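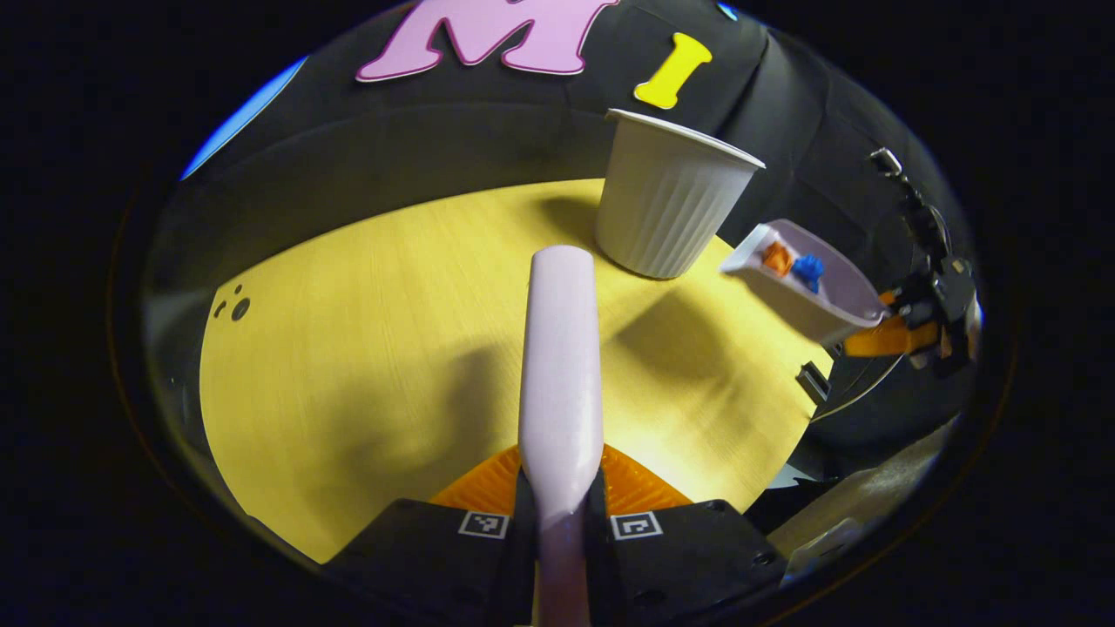

The round table cell at Welmont has a new upkeep routine as of October. The old one was a single page taped inside the cabinet door, and it had not kept up with the two-gripper sweeping and sorting work we now run there. The new sheet is on the shared drive under Bastos, with the rest of the cell documents.

The main change is to the finger pads. The orange pads on both hand-held grippers pick up dust and skin oil and start to slip on smooth plastic handles. Wipe them with a damp lint-free cloth at the start of every session and let them dry before closing the jaws. After 5 sessions, take the pads off and look at the ridges under the bench lamp. If the ridges are flattened at the tip, swap the pair, left and right together. Replacement pads come from Girnanex and are in the second drawer. The last box had 194 pads in it, so there is no need to stretch a worn set.

Markers are next. Each finger carries a small square printed marker, and the tracking uses them to work out how far the jaws are open. A scratched or lifting corner is enough to make the opening value jump. Press down the corners, clean the face with a dry cloth only, and do not use alcohol on the print. If you replace a marker, run the open and close check again before recording anything. The check takes some 5 minutes.

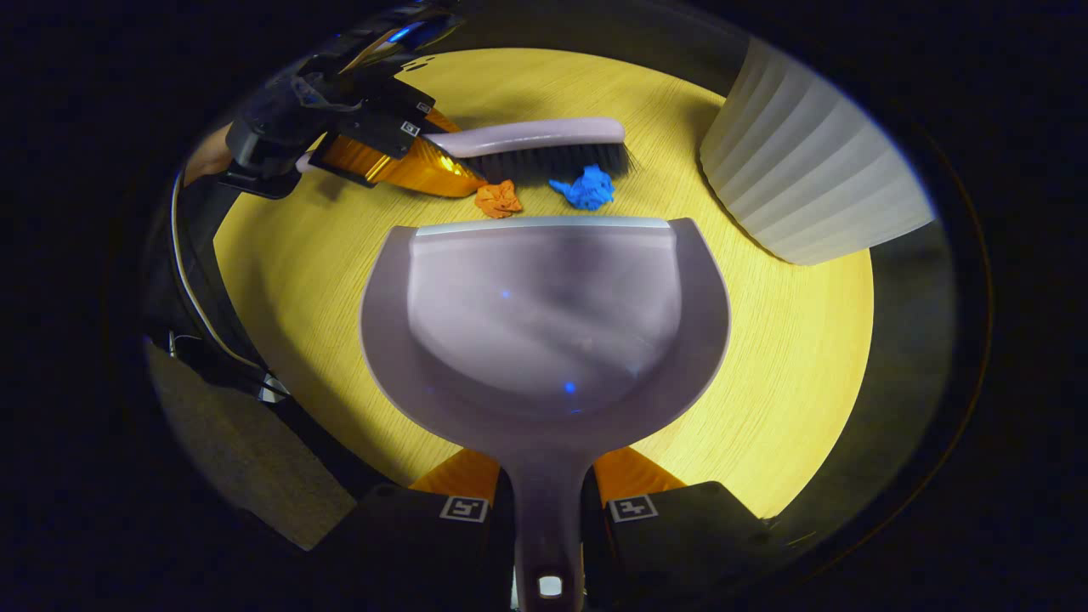
Can I skip the open and close check if I only changed the pads?
Run it anyway. New pads are slightly thicker than worn ones, and the closed position shifts enough to show up in the log.

Clear the tabletop before each session and brush off paper scraps, including along the rim. Cables should hang outside the table edge with enough slack for a full reach across. Pull each connector gently to see that it is seated. The Disholm cell lost most of an afternoon in the summer to one that was half out.

The session counter for the cell read 3,544 when the new sheet went up. Please write the counter reading next to every pad or marker change, along with which gripper it was. Entries that only say "changed pads" can't be matched to the recordings later.

Old copies of the taped page can go in the recycling.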